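The Wardrobe Question, or Why I Stopped Buying Storage

When I moved to Drarkbridge for work, I had two suitcases and one box of books. The apartment had an open hall, a kitchen with four shelves, and no closet at all. I thought this was a defect of the apartment, and in the first week I made a list of furniture to correct it. Now, after several years and two more apartments, I want to argue that the list was the mistake. Most of us do not have too little storage. We have storage that permits us to postpone decisions.

I know that this is not a popular opinion. In the building where I live now, the tenants receive a small printed bulletin, and in nearly every number there is a letter asking for more cellar space. I read these letters with sympathy. A family with three children needs a place for the winter boots and the sled. But many of the letters are from people who live alone, as I do, and they ask for room to keep what they cannot name. One writer said he needed space "for general things." I have thought about this phrase often. What is a general thing? I believe it is a thing that has lost its use and has not yet been given permission to leave.

In my first language we have a proverb which I can translate only badly: the jar decides how much rice you own. My grandmother used it when we asked for a bigger room. She raised five children in a house with one cupboard and one iron trunk, and I do not want to pretend that this was pleasant. The trunk was heavy and it smelled of camphor, and whatever you wanted was at the bottom. I mention her because she always knew what was in it. If you asked her for the blue blanket, she could say under which other blanket it was lying.

I do not know what is in my cellar compartment. I have the key, and I have a list which I wrote on the day I moved, and the list has the word "various" in it twice.

The furniture trade understands us well. When you walk through a showroom, the wardrobes are empty or they contain four shirts in similar colors. Nobody could live from four shirts, but the emptiness is what we are buying. We look at the clean white back wall and we imagine that we will become a person whose clothes leave some of it free.

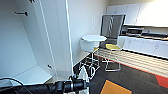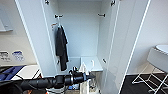

My friend Kulsoom Afridi does not agree with me about any of this, and it is fair to give her side. She says that a person who works long hours should not have to judge each sweater like a court. A large wardrobe is for her a kind of rest. You put the thing in, you close the door, and your evening belongs to you. She also reminds me that it is easy to praise few possessions when you have the money to buy again what you gave away. This is her strongest point and I have no complete answer to it. I once gave away a good wool coat in March, and by the following winter I paid 217 dollars for one that was worse. She has not forgotten this coat.

Still, I think she is describing a different thing than what happens in most homes. The closed door gives rest for one evening. After some years it gives a small worry that does not go away, and one day it gives a weekend of work with garbage bags. I helped a former colleague, Danish Minhas, when he left his apartment on short notice. He is an orderly man and his living room was always nice to visit. Behind the doors we found 40 hangers without clothes on them, three irons, and the packaging of every electric device he had bought since his studies. He was embarrassed, and I was also embarrassed, for I knew that my own doors were not different. He kept one iron. I do not remember which one we decided was the best.

So what do I suggest? It is modest. Before you buy a piece of storage, live without it for one season. Put the things that have no place on a chair where you must see them. It will be ugly, and your visitors may ask. After one season, some of the things will have found a place by themselves, and others you will be glad to carry out. For what remains on the chair, buy the wardrobe, and buy it with pleasure. I did this in my present apartment, and I did in the end buy one, narrow, second hand. The seller wanted help with the stairs more than he wanted the money.

I would like it also if landlords thought about this more. A built-in closet of ordinary size is a kindness, as it does not need to be bought, moved and thrown away by each tenant. Every summer on my street there are wardrobes lying in pieces beside the bins - the boards swollen from the rain, the screws in a little plastic bag taped to one side, as if somebody had hoped they would be used again. Some of them were surely good wardrobes. They were too big for the next room.

My own cellar compartment is still full. I have promised Kulsoom that I will open it before spring, and she has offered to come and defend the contents.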